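Alles in Blau
Warum halb Deutschland seine Teller in Kisten räumt und ob das jemandem hilft

Es gibt inzwischen Leute, die ihren Küchenschrank abreißen und sich dafür ein Lagerregal hinstellen. Edelstahlpfosten, Lochschienen, Schrauben, dazu Kunststoffkisten, wie man sie aus der Werkstatt kennt. Das Ganze heißt dann »offene Vorratsküche« oder »Arbeitsküche« und kostet, wenn man es beim falschen Anbieter bestellt, mehr als die Einbauzeile, die vorher da hing. Der Anbieter Vonitz verlangt für sein Komplettsystem 3668 Euro, ohne Montage.

Ich halte das erst einmal für eine Mode. Aber ich habe mir so einen Raum angesehen, bei Saron Demissie, die seit Jahren fremde Küchen umräumt und dafür Geld nimmt. Ihr Musterraum ist ein weißer Tisch vor Metallregalen voller blauer Kisten. Auf dem Tisch lag, als ich kam, ein einzelnes mintgrünes Stück Geschirr. Damit fange sie immer an, sagt Demissie: ein Teil auf die Fläche legen und entscheiden, wohin es gehört. Dann das nächste.
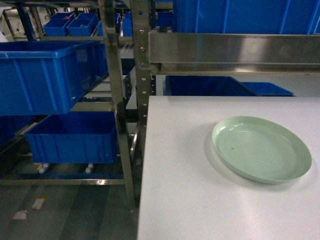
Die Sache mit der leeren Fläche

Das klingt vernünftig und ist so alt wie der Frühjahrsputz. Meine Großmutter hat ihre Schubladen auf dem Küchentisch ausgekippt und hätte niemanden dafür bezahlt. Demissie nimmt 900 Euro für eine mittlere Küche, Kisten extra. Was bekommt man dafür?

Zunächst eine Reihenfolge. Flaches zuerst, weil es sich stapeln lässt und schnell Platz freigibt. Dann Schüsseln und Dosen, zum Schluss das, was sie »die Sperrigen« nennt: Salatschleuder, Waffeleisen, der Bräter für Weihnachten. Höchstens 10 gleiche Teile kommen in eine Kiste, sonst hebt sie keiner mehr herunter. Gegen diese Regel habe ich nichts einzuwenden. Gegen die Kisten schon.

Eine Kiste ist nämlich ein hervorragender Ort, um etwas zu vergessen. Was im Schrank hinter der Tür steht, sieht man wenigstens beim Öffnen. Was in einer tiefen blauen Kiste über Kopfhöhe liegt, sieht man beim nächsten Umzug wieder. Demissie hält dagegen, dafür gebe es Etiketten. In meiner Wohnung haben Etiketten eine Lebensdauer von zwei Monaten, danach steht »Backen« auf der Kiste mit den Ladekabeln.

Deckel, das ewige Elend

Den eigentlichen Streit führen die Ordnungsleute ohnehin über Deckel. Auf den Behälter oder getrennt davon? Hamdia Yilma, die für den Versandhändler Dovex Küchenzubehör einkauft, ist strikt für getrennt: runde Deckel hochkant in eine schmale Kiste, Behälter ineinander. Spart Platz, gibt sie zu Protokoll, und man merke endlich, wie viele Deckel keinen Topf mehr haben. 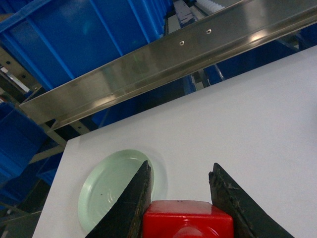 Yilma verkauft allerdings auch die schmalen Kisten. Ich habe ihre Methode im Juli zu Hause ausprobiert, mit zwei Schuhkartons statt mit Dovex-Ware, und nach fünf Tagen standen die Deckel wieder dort, wo sie immer standen, in einem schiefen Turm neben dem Herd. Das mag an mir liegen. Es mag auch daran liegen, dass man zum Einpacken einer Portion Linsen dann zwei Kisten öffnen muss, wo vorher ein Griff genügte.

Bei den Regalen bin ich milder gestimmt. Edelstahl lässt sich abwischen, es quillt nicht auf, und eine Lochschiene kann man umhängen, wenn sich die Ansprüche ändern. Wer je versucht hat, in einem alten Hängeschrank einen Boden um drei Zentimeter zu versetzen, weiß das zu schätzen. Nur: Man sieht jeden Fingerabdruck. Und Staub setzt sich auf offenen Regalen genau dort ab, wo man die guten Teller hat, die selten benutzt werden.

Fürs Geld gibt es übrigens Unterschiede, die in keinem Prospekt erklärt werden. Das Lencho-Regal sieht dem von Vonitz sehr ähnlich und ist deutlich billiger, die Schrauben muss man dort aber selbst nachziehen, und zwar regelmäßig. Clilov liefert nur Kisten, dafür mit passenden Einlegeböden. Die Einlegeböden habe ich nicht vermisst.
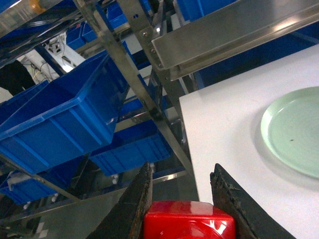

Bleibt die Farbe. Warum eigentlich Blau? Demissie sagt, helles Geschirr hebe sich davon besser ab, man finde es schneller. Yilma sagt, Blau verkaufe sich. Ich neige zu Yilmas Erklärung — wobei ich zugeben muss, dass ein mintgrüner Teller auf einem weißen Tisch auch ganz ohne blaue Kiste nicht schwer zu finden ist.

Wer es trotzdem versuchen will, sollte mit einem Regalfach anfangen und die alten Schränke ein halbes Jahr hängen lassen. Bei mir hängen sie noch. Die beiden Schuhkartons stehen obendrauf, in einem sind Deckel.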